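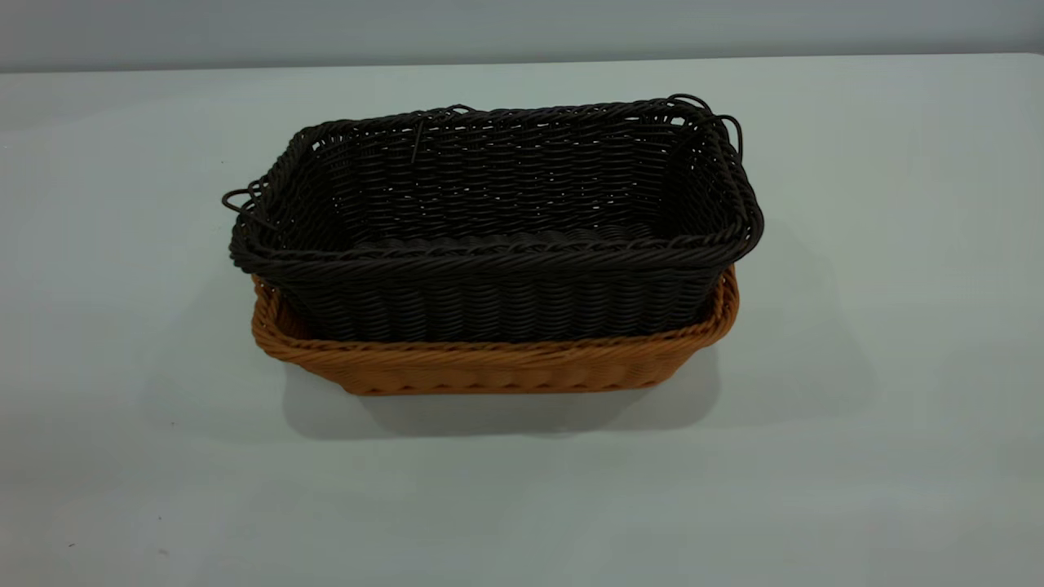

Week 5 handout – indoor cycling, coaching the hour

Read before the practical. Bring a pen, water, your own shoes if you have them. Quiz next time covers this plus the bike setup sheet from last week.

Recap first, since half the room was late

Saddle height: hip bone standing next to the bike is a starting point only. Then get them on it, heel on pedal, leg straight at the bottom. Move foot back to normal and you get a soft bend in the knee. If hips rock, saddle too high. If knees ache at the front, check too low.
Fore/aft: pedals level, front knee over the ball of the foot. Near enough is fine in a full class.
Bars: beginners higher. Always. They can come down in a month if they want to.

OK. New stuff.

1. Shape of the class

We use the Wiltard layout in this course. Other studios do it other ways, fine, but for the assessment I want this one.

Warm-up, 5 minutes minimum. Easy gear, build the leg speed, no standing.
Block one – seated flat. Find a rhythm.
Block two – climb. Add gear slowly, cadence drops, some standing.
Block three – intervals. The hard part. 33 minutes in is about as late as you want to start it in an hour class, people are cooked after that.
Cool-down and stretch. Do NOT skip. If you overran, cut a song from block two next time.

Write the times on your plan. Actual clock times if it helps, so a 6:15 pm class has the climb starting at whatever it starts at. You will lose track on the mike, everyone does.

2. Effort and how to talk about it

No power meters at the Cluta room, so it's all by feel. Use the talk test:

Easy – can chat in whole sentences
Moderate – short sentences, would rather not
Hard – a few words
Very hard – nothing, maybe a nod

Don't say "give me 80 percent". 80 percent of what? A new rider has no idea. Say "you should be able to answer me, but only just". They get that right away.

Gear: never call out a number of turns on the knob. Bikes are different, even the same model, even side by side. One full turn on the old Clokov bikes is a wall. On the new ones you hardly notice. Cue the feeling – "like riding into wind", "heavier, legs slow down, breathing doesn't blow up yet".

3. Cadence

Flat: 80 to 110 rpm
Climb: 60 to 80

Below 60 is mostly grinding, hard on knees. Above 110 most people bounce in the saddle, and bouncing means not enough resistance. Fix for bouncing is a touch more gear, then hands light on the bars. Tell the whole room, don't point at the person.

Counting: watch one knee, count for 15 seconds, times by four. Practise this at home with music on. Harder than it sounds when you're also talking.

4. Standing

Common faults, in the order you'll see them:

– weight dumped on the hands. Cue: "could you lift your fingers?"
– hips too far forward, crotch over the bars. Cue: back of the legs brushing the nose of the saddle
– locked elbows
– no gear on, so the legs spin away under them. This is the dangerous one. Fixed flywheel, it keeps going. Add gear BEFORE standing, every time, say it out loud every time.

Everyone needs to know the emergency stop before the first song. Push the knob down. Show it, make them do it. I will fail you on this in the assessment if you leave it out, it's an automatic one.

5. Intervals

Kahsay session (the one we did in May, for those who were here):

12 rounds. 30 seconds hard, 30 easy. Seated for the first half, rider's choice for the second. Hard means hard on the talk test scale, not very hard, or they won't get through. Watch rounds 4 and 5 – people go out too fast and hang on. If you see heads droping, call the next one a steady one.

For mixed groups do 2 sets of 6 with a proper rest between. 3 minutes is good. Experienced riders can add gear, new ones can sit a round out and keep the legs turning. Give the option at the start so it doesn't sound like quitting.

Longer efforts – 2 to 4 minutes – go with climbs. Keep these at moderate to hard. One song = one effort works well and people like knowing when it ends.

6. Music

Beat matching is nice, not required. If you do it: on a climb, one foot lands per beat at roughly 130 to 150 bpm, gives you 65 to 75 rpm. Flats the same way, just faster tracks. Check the maths, several plans last week had it doubled.

Volume: if you can't be heard over it without shouting it's too loud. Save your throat. Talk in the quiet parts of the song, shut up in the chorus.

7. Who to keep an eye on

First timers – put them near you but not in the front row. Tell them the first class is for finding out what the bike does, sitting the whole way is fine.
Pregnant riders, recent surgery, heart stuff – need clearance before they ride. Ask at the door, quietly.
Outdoor cyclists – strong, often ignore you. Let them, as long as they're safe. Some will want the saddle very high, check hips anyway.
Anyone dizzy: gear down, slow the legs, sit up, water. Don't let them jump straight off. Stay with them and let the class ride the song out.

For next time

Write one full hour on the Wiltard sheet. Times, effort, cadence range, one cue per block minimum. Bring two printed copies, one for me and one for your partner. You'll each teach a 12 minute chunk, with warm-up and safety talk included, and I'll pick which block when you get there.

Reading: bike setup sheet again, plus the stretching pages at the back of the course booklet. Shoes with cleats – check the bolts are tight.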